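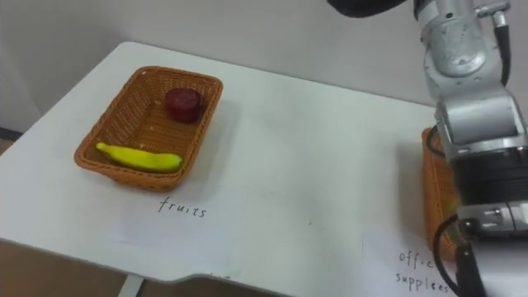 Robot to be taught difference between banana and stationery

A small firm in Bakham is spending the best part of its autumn teaching a robot to tidy a table, and reports that the robot is coming along nicely, apart from the tidying.

Plollent, which rents the upper floor of the old Barbieri building behind the bus station, began collecting its first proper set of examples in September. The task is one most people master before they can tie their shoes. Fruit goes in the fruit basket. Things from the desk go in the other basket. Every time the arm is guided through the job, the whole business is recorded and added to a pile from which a learning system is supposed to work out the general idea.

The pile so far stands at 836 recordings. Of those, 213 have been thrown out.

"People assume we throw out the ones where it drops something," said Berkay Kırmızıgül, who runs the collecting. "We keep plenty of those, if the operator picks the thing up again and carries on. What we throw out is dithering. If the person at the controls can't decide what they're doing, the robot learns that it's normal to hover over a table for a minute looking troubled."

The arm is steered by an operator, who moves it through each pick and each drop while the cameras run. A good run takes well under a minute. A poor one can feel like an afternoon. Operators work in shifts of two hours, with a break in the middle that is meant to be taken away from the table and generally is not. 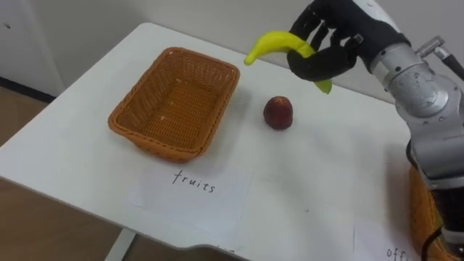

Banana in hand, with the fruit basket still to be filled.

The firm has eight trained operators, and they do not all tidy alike. Some go for the nearest object every time. Others start at the back and work forward, on the grounds that this is how you would clear a dinner table. One insists on doing the fruit before anything else, a habit that showed up so strongly in the early recordings that the first trained version would not look at a roll of tape until every banana in sight had been dealt with.

Kırmızıgül has since brought in a rota that tells each operator what order to work in. It has not been popular.

"I was told it took the art out of it," he said.

Between runs the objects have to be moved about, so that the system doesn't simply learn that bananas live in one particular spot. This is done by hand, following positions drawn up by a piece of software called Bresteo, which the firm wrote itself and which is disliked by everyone who uses it. Bresteo is very fond of corners. It also has no idea that round fruit rolls, and will cheerfully ask for a plum to be left wherever a plum would least like to stay.

The labels in front of the baskets are handwritten. Spelling has varied. One version of the office sign went through a good many runs with more letters in it than the dictionary recommends before a visitor pointed it out, and the firm then had to decide whether to bin the recordings. It kept them. The reasoning was that the robot will one day have to work in real offices, where the signs are no better. 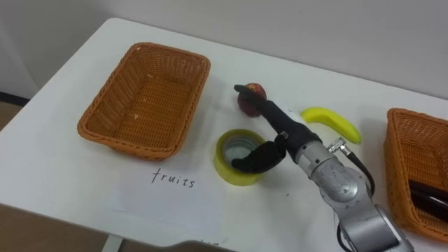 Fruit and tape share the table, with the gripper open above them.

Whether the arm reads the labels at all is a matter of some debate upstairs. Kırmızıgül believes it will, given enough examples with the baskets swapped over. His colleagues on the software side think it will more likely notice which basket already has fruit in it and follow the crowd. A test is planned in which the fruit basket starts the run with a stapler in it, and small sums of money have been placed on the result.

For now the measure of progress is a plain one. The most recent version was given 20 attempts on its own, with no operator, using objects it had met before. It finished eight of them with everything in the right basket. In the others it mostly got the fruit home and then lost interest, or took hold of the tape and stayed there, holding it, until somebody pressed stop.

The firm says this is in line with what it expected. It would not say whether that had been expected beforehand or afterwards.

The tape is agreed to be the hard one. It can stand on its edge or lie flat, light comes through it, and it has a hole in the middle, which leaves the arm with several ways to pick it up and most of them bad. Operators have been asked to show it lifted from the rim and from the side in equal measure. They much prefer the rim.

Collecting carries on through the winter, with more objects to be brought in as the simpler ones are learned. A mug has been suggested. So has a pair of scissors, although the insurers have asked to be kept informed about the scissors.

Local residents have been told they may come and watch from the landing between ten in the morning and noon. Kırmızıgül asks that they don't cheer when something goes in, as it puts the operators off. The robot, he said, has yet to express a view.
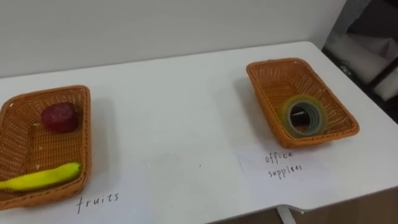

How to visit

The Plollent workroom is on the upper floor of the Barbieri building, Bakham. Use the side door and ring once. There is no lift. Children are welcome with an adult, and visitors are asked to leave their own fruit downstairs.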